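Sixty tries at a mug

February 17, 2025

I joined the robotics club at the community college because I wanted to get out of the house one night a week. I am forty-something and enrolled in exactly one class, which makes me legally a student and socially a sort of exhibit. The other members are very polite about it. They hold doors.

This term the club is entering something called the Figueroa Cup. I had pictured robots with saws. The rules run to eight pages and contain no saws. Your arm has to pick up a small object off a mat and drop it into a container, over and over, without anyone touching it, and whoever does it the most times in an evening gets a plaque and, I'm told, a sandwich platter. I have now given up more free time for this than I gave to planning my wedding.

Our arm is called Flolley. I missed the meeting where that was decided and have never gotten a straight story. It has white brackets and black motors, and it has the posture of someone looking for a contact lens. It came together over the break, mostly without me, although I did put in a lot of screws, and two of those screws are still the right ones.

My job is teaching. The way our team does it, a person moves the arm through the motion by remote while the computer records everything, and after enough of these the software is supposed to get the idea. The software is called Zetgate. It was written by a graduate who has since moved away and answers emails in his own time, in the manner of an oracle. Last month I asked why it kept stopping halfway through a run and he wrote back "check units." He was right, too, which I held against him.

So you sit there and you do the motion. Reach, pinch, lift, over, let go. Then someone moves the object a bit and you do it again. By the end of last week we had 1177 of these saved, and a fair share of them are mine. You can tell mine when you play them back. There's a little pause before the pinch where I was thinking about something else, and Flolley has learned the pause. It glides over beautifully, stops, considers its life, and then closes the gripper. The team captain wants it trained out. I've become quite attached to it.

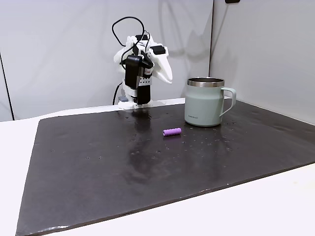 The object was a matter of long debate. We started with dice, which were hard to see, and moved on to grapes, which were a mistake I argued for. Foam was popular for a while with everybody except the person who had to cut it up. The container was never debated at all. Somebody put a mug down in the first week and it became the container, the way the chair nearest the door becomes your chair.

What I had not understood going in is how much of robotics is tidying. Before every session we square up the mat and put the arm's base back where it belongs, and I go through a laminated checklist that I typed up myself and now resent. If the base is off by the width of a pencil, the arm goes confidently to where things used to be. I know people like this. I may be one, given how often I still reach for the light switch from our old apartment.

Then there's lighting. The evening somebody turned off one bank of overhead lights, Flolley went to pieces. It reached for a shadow, gripped it firmly, carried it all the way over, and let it go with great care. We scored that as a zero. I thought it deserved at least a half for manner.

The last full practice was sixty attempts in a row, hands off, with me keeping the tally because my handwriting is the only one the team can read. I won't give the score here in case the Premumer people are reading. (Premumer is the team from across the river. They have matching jackets and a case with foam cutouts for their tools. Ours are in a bread bag.) I'll say it was better than January, and that it included one stretch where it got so many in a row that we all stopped talking and one of us refused to uncross her legs.

The captain would like 2613 recordings before we compete. She has worked this out on a spreadsheet, and the spreadsheet has a column with my initials at the top. I did the subtraction in the car and then sat in the parking lot for a minute with the radio on.

Anyway, my actual class is Intro to Accounting, and I have a quiz on depreciation tomorrow that I haven't studied for. If anyone has a better way of keeping cables from snagging than the one where I stand there and worry, the comments are open.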